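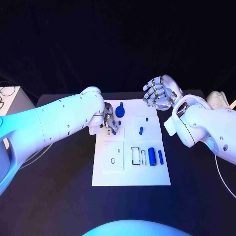 Stuvelus公開日見学記 青いペグと白い板を見に、Fivanmontまで

二月のFivanmontに観光で来る人はいない、と宿の主人に言われた。観光ではなく工場見学だと答えたら、もっと気の毒そうな顔をされた。

行き先はStuvelusという会社である。手先の作業を練習するための盤、つまり板にペグを立てたり、小さな部品をはめたり、つまみを回したりする、あの手の道具を作っている。年に一度、工房と展示室を開放する日があり、今年は運よく予約が取れた。運よく、と書いたが、受付の名簿は半分ほど白かった。

駅前から33番のバスに乗り、Kowalczyk通りで降りる。所要39分。時刻表にはもう少し短い時間が書いてあるが、あれは坂の途中で運転手が知り合いと話し込まない場合の数字らしい。降りたところに案内板はなく、代わりに小学校の裏門と、閉まっているパン屋があった。パン屋の角を曲がると、思ったより地味な煉瓦の建物が出てくる。

受付と靴の話

入口で靴にカバーをかける。切り屑を外へ持ち出さないためだそうで、つまり守られているのは工房ではなくこちらの自宅の絨毯である。親切なことだ。渡された紙には順路と、触ってよい物といけない物の一覧が刷ってあった。触ってよい物の欄がだいぶ長い。手で使う道具を作る会社なのだから当然とはいえ、博物館で叱られ慣れた身には少し落ち着かない。

見学は十時から。最初の二十分は会社の沿革を聞く時間で、もともと時計の修理台を作っていたこと、途中で一度つぶれかけたこと、つぶれかけた年の写真だけがなぜか立派な額に入っていることがわかった。

部品置き場

一階の奥が部品置き場になっている。壁一面の引き出しに、ペグ、板、つまみ、輪、ねじ、名前のわからない小さなものが収まっている。現行品の部品は277種類を超えるという。引き出しの札は手書きで、字がきれいな段と、そうでもない段がある。途中で担当が代わったのだろう。代わった時期まで見当がつきそうだったが、訊くのはやめておいた。

開けてよい段をひとつ開けてみると、青いペグがぎっしり入っていた。指を入れるとざらざらと鳴る。小豆の袋に手を突っ込むのと同じ快感があって、しばらくやめられなかった。後ろに列ができていたことは、咳払いで教えてもらった。

青は社内で一種類に決まっているそうだ。昔は赤と黄も作っていたが、赤は玩具に見え、黄は白い板の上で照明に負ける。緑は、という質問が見学者から出ると、案内の人は一拍おいて「緑を推す者もおりました」と答えた。過去形だった。

板を削るところ

隣の部屋では板の加工を見た。白い素材に穴をあけ、縁をならし、布で拭く。やっていることはそれだけなのだが、最後の「拭く」にやたらと時間をかける。光に透かして、また拭く。私なら一回目で箱に入れて昼飯に行く。

穴の寸法については、ゆるい穴、普通の穴、意地の悪い穴の三段階があると聞いた。正式な呼び名は別にあるのだが、作っている人たちがそう呼んでいたのでこちらも従う。意地の悪い穴にペグを入れる体験ができたので、やってみた。傾きが少しでもあると入らない。垂直にしたつもりでも入らない。あきらめて力を抜いたところで、すとんと入った。人生訓にしたくなる感触だが、単に穴の話である。

4階の展示室

昇降機は荷物専用なので、階段で4階まで上がる。踊り場ごとに古い製品のポスターが貼ってあり、どれも子供が満面の笑みでペグを立てている。あの作業でああいう顔になった覚えは、私にはない。

展示室に入ると急に暗くなる。奥に黒い幕が引かれ、机の天板も暗い色なので、白い盤がそこだけ浮いて見える。宝石店のやり方だ。並んでいるのは宝石ではないが、明るい階段から来た目には結構ありがたいものに映る。

今年の目玉はUllanceという名の盤だった。白い長方形の板に、青い部品と小さな白いプレートが配してある。端のほうに、歯車の形をした青いつまみがある。縁にぎざぎざがついていて、上に短い軸がちょこんと立っている。そのそばには、ごく小さな青いペグが板から直立していた。つまみに比べるとあまりに小さく、大きな家の門柱の脇に立つ郵便受けのような頼りなさがある。私はこの郵便受けがすっかり気に入ってしまった。

つまむ、という動作をこれほど真面目に眺めたのも初めてかもしれない。小さなペグは、指先どうしで挟むしかない。握ろうとすると隠れてしまい、隠れてしまうと今どこを向いているかわからない。だから先だけで持って、板の少し上で止めて、それから下ろす。家で針に糸を通すときには一度も考えたことのない手順である。考えないから毎回あんなに時間がかかるのだ。

白い四角いプレートのほうは、板と同じ白なのが憎い。青い部品はどこからでも目に入るのに、プレートは角度によって板に溶ける。案内の人に、見づらくないかと尋ねたら、にっこりされた。どうやら褒め言葉として受け取られたようだった。

展示室の隅には、来場者が自由に使える旧型の盤も置いてあった。椅子が低く、机が高い。大人がやると肘が妙な角度になり、隣の小学生がすいすい進めていく。私のほうは最後の列で一本落とし、机の下へもぐった。机の下には先客のペグが何本かいて、拾って箱に戻すと、係の人に丁寧に礼を言われた。この日いちばんの社会貢献である。

つまみについて、もう少し

歯車形のつまみは売店に単体でもあった。買うかどうかでずいぶん迷った。何にも噛み合わない歯車を家に置いてどうするのか、という至極もっともな声が頭の中でしたのだが、縁のぎざぎざを親指でこすると気持ちがよい。机に置いて、電話が長引いたときに触る用途が考えられる。そういう用途を考え出した時点で、もう財布は出ていた。

売店にはほかに、板の端材で作ったコースター、ペグ形の消しゴム、社名入りの靴カバーがあった。靴カバーは入口で無料で配っていたものと同じに見える。買っている人がいた。世の中は広い。

端材のコースターは二枚買った。白いので、コーヒーの輪がよく見えることだろう。例の「意地の悪い穴」の体験キットもあったが、これは見送った。家の中に、私に勝てるものをこれ以上増やしたくない。

食堂

昼は工房の食堂が開放される。豆のスープ、黒パン、酢漬けの何か。酢漬けの何かが一番おいしかったのに、最後まで正体がわからなかった。テーブルには紙ナプキン立ての代わりに古い穴あき盤が置かれ、ペグの間にナプキンが挟まっている。うまい再利用だと思ったが、一枚取ろうとするとペグも抜ける。戻すのに少しかかり、その間にスープが冷めた。職業病をうつされた気分だ。

食後、質疑の時間があった。修理は受けるのか(受ける。ただしペグ一本だけの注文でも送料は同じ)、板は洗えるのか(ぬるま湯で)、なくした部品はどこへ行くのか(ソファの下)。最後の質問には、案内の人が一番早く答えた。

行く人のための覚え書き

予約は電話のみ。つながりにくいのは昼前で、二時過ぎならすぐ出る。

バスは33番、Kowalczyk通り下車。帰りの便は少ないので、降りたときに反対側の停留所の時刻を控えておくとよい。私は控えずに、閉まったパン屋の前で長いこと立っていた。パン屋は結局開かなかった。

4階まで階段なので、売店の買い物は上を見てからにすること。売店は一階にある。私はコースターを二枚、先に買って持って上がった。軽いからよかったものの、盤を抱えて上っている人もいて、踊り場で笑顔の子供のポスターと長く見つめ合っていた。

展示室は暗いので、眼鏡を二種類使い分けている人は両方持っていくこと。

つまみはいま、机の左側にある。昨日の電話で早くも役に立った。コースターの一枚目には、もう輪がついている。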